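District Notes: Meet Your New Council Member
23 Oct 2018

What a few weeks it has been! Mireille Saab was sworn in as the council member for the Lecomte district, and she has barely sat down since. If you missed the swearing-in, the room was packed, the sound system gave up halfway through the oath, and Mireille simply said it again, louder. We got a good laugh out of that, and so did the clerk.

For those of you who haven't met her yet, Mireille grew up on the north side of Lecomte and worked as a transit scheduler before she ran. She won the seat by 938 votes, a margin that still makes those of us who knocked on doors in the rain grin from ear to ear. She now sits on the Transportation and Parks panels and will be vice chair of Parks through next May.

Her first motion was on the Narkeleo Avenue crossing (yes, that one, by the library). It asks the city engineer to come back with a price for a raised crosswalk and a longer walk signal, and it passed with only one vote against. Parents at the school have been asking for this for years, and hearing the clerk read out "motion carries" was a wonderful moment. The engineer's report is due before the budget hearings start, so there's time to write in if you have thoughts about the design – the bus turning lane is going to be the sticky part. 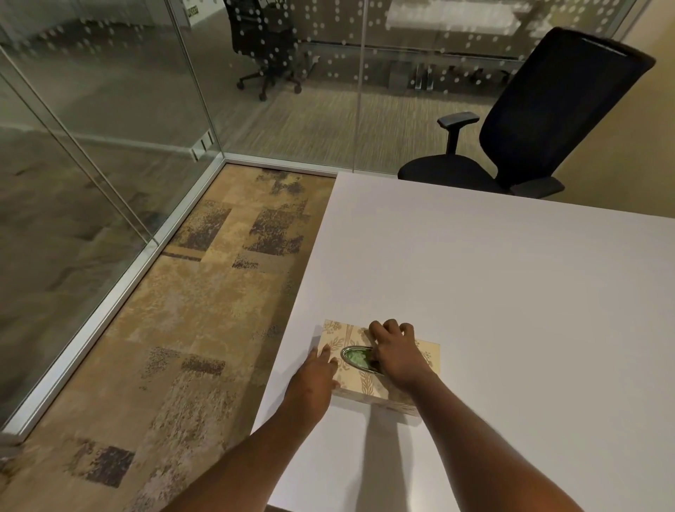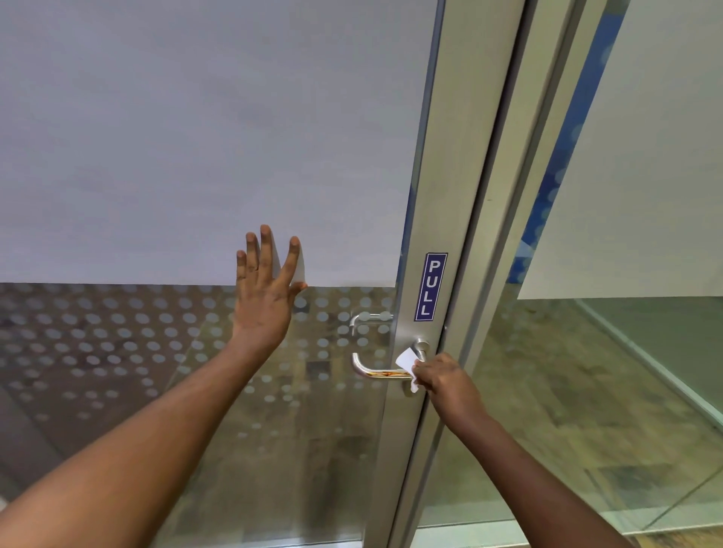
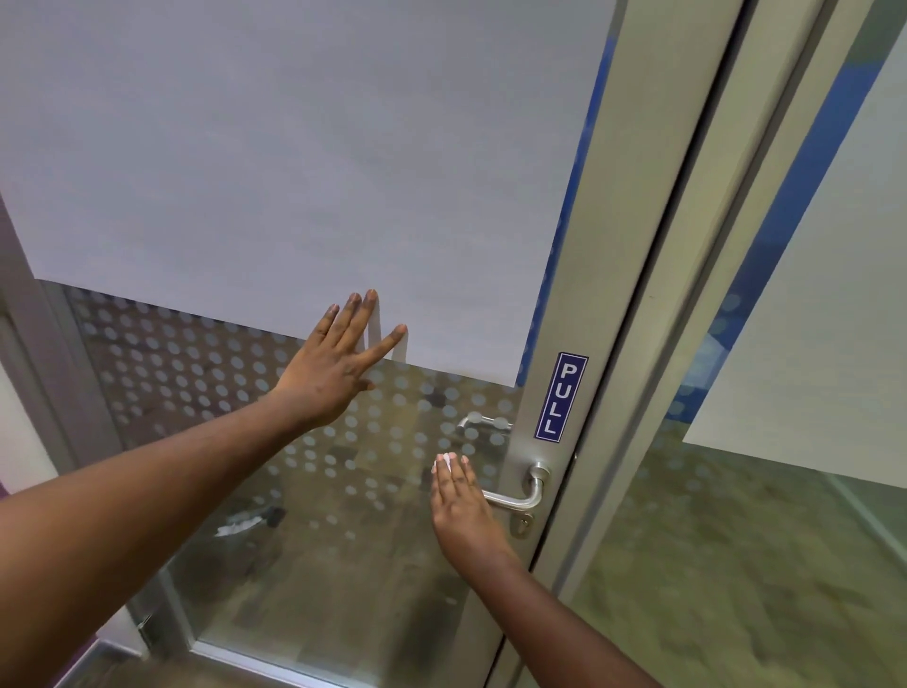 4 min read

The district office is open too! It's on the second floor of the old Vedis building, up the stairs and to the left, or take the elevator from the parking lot side. Noura Abu Hammour is running it, and many of you will remember her from the campaign phone bank. She handles permits that have gone quiet, missed trash pickups, streetlight complaints and anything else you can't get an answer on. Bring your paperwork if you have it. If you don't, come anyway and she'll help you track it down.

Walk-in hours are 2 to 5 in the afternoon on weekdays, and Mireille herself is there whenever the council isn't meeting. Arabic and French are both spoken at the desk.

Next up is the Bikitz Field question. The city owns the lot, the lease on the storage sheds is nearly over, and there are at least two very different ideas for what to do with it. One group wants a full-size soccer field. Another wants a smaller field with a community garden along the fence. Mireille hasn't picked a side and wants to hear from people who live close by before the Parks panel takes it up. We've mailed a short survey to about 200 homes on the streets around the field, and there are extra copies at the office and at the library desk. Please fill it out, even if all you write is that you'd like a bench!

And thank you to everyone who has stopped by with cookies, folding chairs and a truly enormous map of the district from the seventies. The map is going up on the wall as soon as we find a long enough ladder.

To get on the mailing list for hearing dates, leave your name with Noura or call the office during walk-in hours.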